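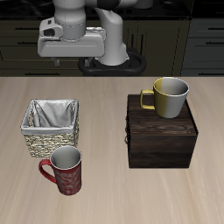
Replacing the bilge pump float switch

August 13, 2022

The automatic bilge pump on our boat stopped coming on by itself in the spring. It still ran on the manual side of the panel switch, so the pump and its wiring were fine and the float switch was the likely culprit. I lifted the float by hand and got nothing.

We keep her at Padcombe, on the inside pontoon, and I don't like leaving her there without a pump that looks after itself. The stern gland drips a little and a wet week puts rainwater in through the cockpit locker.

The old switch was screwed straight into the bottom of the bilge with two stainless screws, one of which had rounded off. I drilled the head out and left the stub where it was. The new switch went on a small offcut of plastic board, bedded down with sealant, so there are no fresh holes in the hull. Aníbal Zapata two berths down did the same on his and it has held for 6 years.

The wiring took longer than the rest put together. Whoever fitted the old switch had used household crimps, and the copper had gone black a good 19 cm back from the join. I cut until I reached bright wire, which left me short, so I ran a new length of tinned cable up to a junction box above the waterline. All the joins are now in there, with glue-lined heat shrink on each one. The feed comes straight off the battery through its own fuse, so it stays live when the main isolator is off.

To test it I tipped in buckets of water. The pump cuts in at the third bucket and stops with a couple of centimetres left in the bottom. I haven't found a way to get rid of those except a sponge.

Total cost was £34 for the switch and another £12 for cable, fuse holder and heat shrink. Hortensia Villanueva at the yard had quoted me £68 for labour alone, and I can see why now that I've spent most of an afternoon head down in the locker.

Next job is the hose, which has a low spot behind the engine. I also want a counter on the pump circuit so I can see how often it runs while we're away.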